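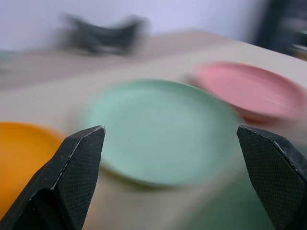 Shared shop's table-clearing arm gets a second set of fingers

Nov 12, 2023

Quick one from the Katoden workshop, where the plate project is back on the bench. Members are building an arm to clear a table after the monthly supper. Name of the build: Salamar. Current state — sort of working.

Tamsin Bright has been running it most evenings on three plates, green, pink and orange, spread out on a light tabletop. Bright colors were her call. Easier for the wrist camera to tell apart, and easier for her to see from across the room wich one it's going for.

The crosshatched black fingers are showing wear at the tips, a thin pale line where the coating has rubbed off. Bright isn't bothered. "They still hold," she said. "I'd worry if the pattern went."

Bigger headache is blur. When the arm swings fast the plates smear and the software loses the rim. She has slowed the approach and wants a brighter lamp over the table before trying again. Also on the list: 2 spare fingers, a stiffer wrist bracket, and a cable that doesn't snag on the elbow.

Budget so far is $150, mostly motors and a used controller bought through Festemero. 18 members have put in hours.

Target is the December supper, plates only. No glasses yet — Bright was firm on that. Anyone with bracket stock or a lamp to lend can leave a note on the shop board, or just come by in the evening and ask for her. Next build night is open to non members to.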